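About Mernum

Home / Services / Prices / About us / Contact

Mernum is a small laundry and folding service in Prevomstead. We wash, sort and fold the cloths that other people use every day: kitchen towels, children's towels, cleaning cloths, napkins, bath sheets. We do not take suits, wedding dresses or carpets. For these there are other good shops in town and we gladly give you the address.

How it began

The company started in a rented room behind a bicycle shop, with one washing machine for families and one long table. The first customer was a guest house which had 12 rooms and no place to dry anything. We collected the towels in the morning and brought them back before four o'clock. In the beginning we carried everything on foot, up the hill, and this was good for our health but not so good for the towels when it rained.

After the guest house came a hairdresser, then two kindergartens, then the families of the kindergarten children. The families asked if we could take the things from home also. We said yes before we had thought about how to keep one family's cloths separate from another's, and for some weeks it was difficult. From this time comes our ticket system, which we still use. Every bag gets a ticket, the ticket travels with the bag through the whole house, and it is stapled on the paper when the bag goes home.

Later we took over the customers of Kumarasinghe, a laundry on the other side of the river which was closing. With the customers came a large drying cabinet and a way of folding that was better than ours. We still call it the Kumarasinghe fold: two times lengthwise, then in three, with the border on the outside. It is easy to learn and the pile stands straight in the cupboard.

The sorting table

The heart of the house is the table. People expect that a laundry is mostly machines, and of course the machines make the noise, but the decisions are made on the table. The surface is white because a white surface shows lint, hairs and small stains from the color of the cloth. When a bag is opened, everything goes on the table first. It is allowed to look messy at this moment.

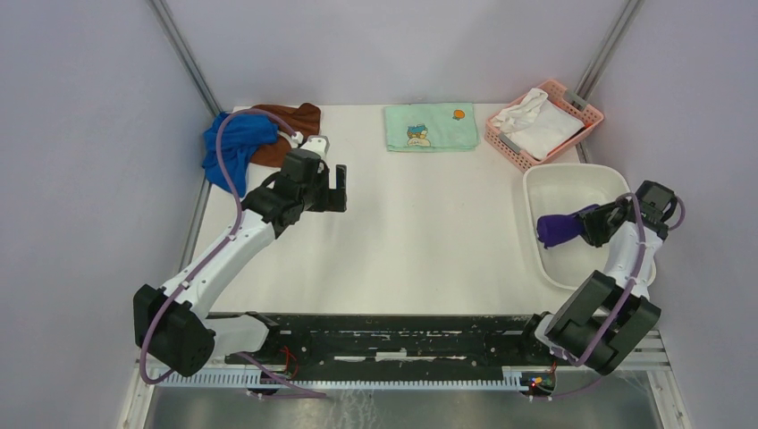
Sorting is what we teach to a new colleague before anything else, and it takes longer to learn than folding. We begin with color, then we look at the fabric, and only at the end at the size. White cloths have a basket for themselves. On the table it is the salmon-pink one with the gray handles, in the back corner, and no other color should go in, also not a pale one. Strong colors are more delicate to handle than new colleagues believe. A deep purple can be quiet for years and then give its color to everything in one wash, so we put it alone in a tub, like the purple cloth in the big off-white tub, and it waits there until we have decided. The bright blue and the brown towels may lie together in a heap at the back until their turn comes. What is finished is folded flat, like the mint-green towel with the small orange motif, and stays flat. We never put a loose cloth on top of a folded one.

For every load we write down three things on the ticket: the color group, the temperature and the first letter of the program. Earlier we wrote much more. We had a form with two pages and a place for remarks, and the remarks were always "none". Now the ticket is the size of a playing card and it is filled in completely.

What we are careful with

Microfiber is a special subject in our house. It looks simple and it costs little, so many people wash it together with cotton. The cotton loses lint, the microfiber catches it, and afterwards the cloth makes stripes on the window. We wash microfiber only with microfiber. We use no softener for it, never, also not on request. The drying is at low heat or on the line. If a customer has only three or four such cloths, they wait in a net bag with the ticket until the load is big enough, or we wash them by hand.

Before the wash we look for the label. Many cloths have a small white tag in the seam, and many people cut it off. Please leave it on if you can! On a thick cloth the tag is easily hidden in the fold, so we open every piece and turn it one time. If there is no tag, we feel the fabric between the fingers and choose the mild program. This is slower, but a mild program has never spoiled a cloth in our house, and from the hot one we could tell some stories.
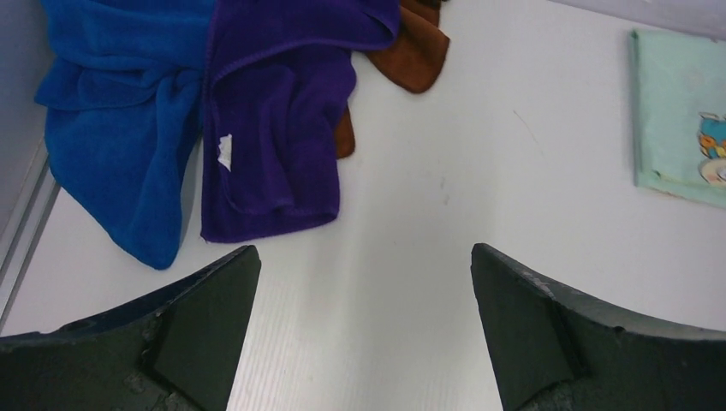

One customer told us in March that for years she had given away her cleaning cloths when they became stiff, and that she did not know that the softener was the reason. She had brought us a bag of the stiff ones only as a test and wanted to throw them away afterwards. Half of them, she wrote, are in her kitchen again, and would we please explain the washing to her son, who is moving to his own apartment and believes that everything can go together at 60. We have explained it to him. He has now two baskets, and he asked if two are enough. For one person with few whites, two are enough.

Colors we keep apart, even when the fabric is the same. Blue, purple and brown are a typical group from a household that uses a color for each room, and this is a good idea at home. In the wash we look at how new each one is. A new royal blue goes alone for the first times. Brown is more patient, in our experience, except the reddish browns, which we treat like red. Pale green with a printed figure on it we turn with the print to the inside, and we iron it only from the back side or we do not iron it.

Children's towels

We have a soft heart for the towels with cartoon figures. They are often the most important piece in the bag, and a parent will call us in the evening to ask if it is ready for tomorrow. So these towels have a green ticket in place of the white one, and they leave the house the same day if they arrive before ten in the morning. There is no extra price for this. We fold them with the figure on top, so that the child finds it.

What we use

Our washing powder is Skotberg without perfume, for whites and for colors. We tried others and came back to it – it rinses out well and the smell is of nothing. If you are allergic to something, please write it on the bag and also tell us at the counter. You may also bring your own powder in a closed box with your name on it. We have a shelf for this.

The baskets and tubs are of plastic and are washed each evening. The table is wiped between two customers with a cloth that belongs only to the table. It has become a little scratched in the years and we do not plan to change it.

Some figures

In a normal week we handle the bags of 130 households and 12 businesses. The smallest bag we accept has five pieces. The biggest order until now was 200 bath towels for a swimming meeting, and they had to be ready before seven in the morning. They were ready, and then the meeting started later than planned, and our towels stood in the entrance hall in piles. From this order we learned that a pile should not be higher than the elbow.

Visiting us

You can bring your bag to the counter from eight in the morning. We are closed for lunch between one and two. If you live in Prevomstead and your order is more than 100 pieces, we collect it and bring it back without a fee – for smaller orders there is a fee, which you find on the page with the prices.

Please empty the pockets of aprons and bathrobes. Please close the bag with a knot and not with tape. If something is missing from your bag, tell us within two weeks and bring the ticket, then we look through the shelf together with you. Most often it is a single sock that was never on the list, and we have a box for those as well, under the counter on the left side.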